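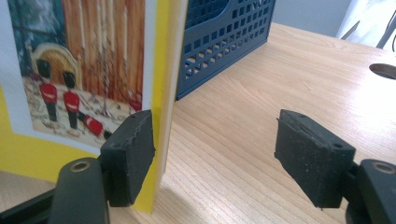 Toy Soldier Christmas Card, Yellow Border
Jillham Paper Goods
Item 2652

Folded greeting card with an illustrated front panel. The artwork is an indoor Christmas scene with a tall, slender tree, white candles, hanging strands of ornaments and three toy soldiers in red coats and black bearskin hats. Two soldiers are standing. The third has fallen over on the floor. A thin white line separates the artwork from the bright yellow border.

The card is part of the Lakenent range, which is printed once a year and shipped from the Praston warehouse from September until stock runs out. The range is not reprinted during the season.

Format

Single-fold card, portrait. Supplied flat and scored, one envelope per card. The score is machine made and should be folded once by hand before writing. Run a thumbnail or a bone folder down the fold from top to bottom. Cards folded this way stand on a shelf or mantel with the front panel angled slightly back. A card opened past a right angle will tend to slide on polished surfaces, so set the opening narrower on glass or varnish.

Board

Uncoated inside, lightly sealed outside. The seal protects the printed colors from handling and does not extend to the inner faces. The bare board shows as a thin cream line along the cut edges. The color of the board varies a little between mill batches, and cards from two different cartons may not match exactly at the edge. The printed faces are checked against a single proof and should match.

The board is stiff enough to stand without a support. It will curl if stored in a damp room. Curled cards can be flattened under a stack of books overnight.

Artwork

Adapted from a painted original held in the Ebihara picture library. The main colors are orange-brown in the plank wall, yellow-orange in the arched doorway, dark teal in the window and red in the soldiers' tunics. The teal prints darker under warm household bulbs than it does in daylight. Buyers matching cards to wrapping paper or ribbon should compare them in daylight.

No foil, glitter or embossing is used on this item. The candles and ornaments are ink only.

Inside

Blank on the left. The standard version is also blank on the right. A version with a printed greeting is listed separately and uses the same board and envelope. The two versions are packed in different cartons and cannot be mixed within a pack.

Writing

Ballpoint, pencil and most gel pens work on the inner faces. Fountain pen ink may feather slightly, more so with broad nibs. Felt markers can show through to the front in the lighter parts of the border. Allow gel ink a minute or two before closing the card. Adhesive address labels hold on the envelope but should not be used on the sealed outer face, where they lift at the corners.

Packs

Pack of 9 with envelopes
Box of 40 with envelopes, two paper bands
Trade carton, by quotation

The season's print run is 4000 cards across all pack sizes. Boxes are usually the first to sell out. Orders for boxes placed after November may be filled with packs to the nearest full quantity, and the difference is refunded.

Mailing

The card and envelope together weigh around 20 grams. Check the current letter rate before mailing if anything is enclosed, as a folded sheet or a photo print may move the envelope into the next weight step. The envelope has a gummed flap and needs to be moistened.

Storage and display

Keep unused cards in the box, on edge, away from radiators. The red and yellow inks hold up well for one season of indoor display. Cards kept for longer in a sunny window will fade, beginning with the red. Wipe dust off the outer face with a dry cloth. Do not use water or spray cleaner.

Disposal

Card, envelope and paper bands can go in household paper recycling. There is no plastic sleeve.

Returns

Unopened packs and boxes may be returned until the end of January. Opened packs are accepted only for printing or cutting faults. Include the carton number stamped on the underside of the pack.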